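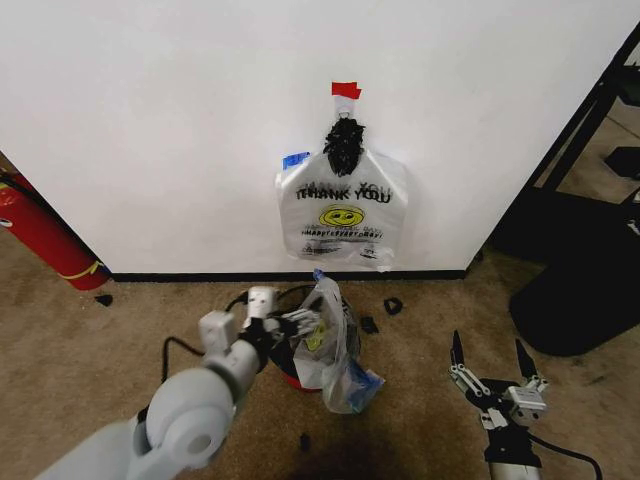

Home Organizing and Everyday Housekeeping
Unit 2: Bags, Bins and the Wall Hook
Notes prepared by Keith Ruddock for the Werkonis evening class

Welcome back, everyone! Last time we spent so long on linen closets that I never got to the humble trash corner, and several of you told me it was the part you had been looking forward to most. So let's give it a proper hour.

By "trash corner" I mean any spot where a small bin lives, along with whatever bags you keep handy for it. It might be in a bedroom, a hallway, a sewing room or the end of an office. These corners tend to grow up by accident. A bin gets put down, a bag gets hung up near it, and three years later you still walk around the whole arrangement every morning without ever having chosen it.

The bag on the wall

A plastic grocery bag on an adhesive hook is one of my favorite cheap fixes, and I will happily defend it to anyone. It takes up no floor, you can see it from across the room, and if you picked one with a big yellow smiley and a THANK YOU on the front, well, it cheers the place up a bit. What you use it for is your own affair. Some people fill it with other bags, some use it for paper, and some keep it as the next liner for the bin.

The hook is where people come to grief. A few habits to get into:

Wipe the wall first and let it dry completely. Painted walls hold more dust than you would think.

Press the hook on firmly, then leave it alone for as long as the packet tells you before hanging anything from it. I know this is hard. I have never once wanted to wait either.

Keep the load light. A strip of tape over the top of a hook is a perfectly common sight, and a bit of red tape on a white wall has the advantage that you will notice when it starts to lift. Please don't take it as permission to hang something heavier, though.

Check both handles are over the hook. A bag hung by one handle gapes open and tips its contents down the baseboard.

The small bin

A little round bin on carpet needs more looking after than a big one on tile. Carpet catches everything that misses — crumbs, pencil shavings, the odd staple — and a dark baseboard shows up dust beautifully. When you empty the bin, reach right in and take out what has stuck to the bottom before you put in the new liner. Then lift the bin and vacuum the patch it was standing on. Chaiwat Boonyarit, who taught this unit before me, used to finish by moving the bin one hand's width along the wall each month so the pile could recover, and I have kept that up at home ever since.

Fire extinguishers

Corners collect extinguishers too, and I would like you to be fussy about them. An extinguisher belongs upright, on its bracket or stand, with a clear path to it. If yours is leaning in a corner, put a bracket on your list. Keep bins and hanging bags from creeping in front of it, and look at the gauge, if it has one, whenever you do your monthly vacuuming.

For next time

Pick one corner at home and spend no more than 90 minutes on it. Draw it on paper before you begin, with the bin, the hook and anything else that lives there, and draw it again when you are done. Bring both drawings.

Anyone who missed the folding handout can pick one up from the shelf in Room 481. Reading for the next unit is the Trevaskis booklet, the chapter on hallways, and you can skip the part on umbrella stands unless you own one.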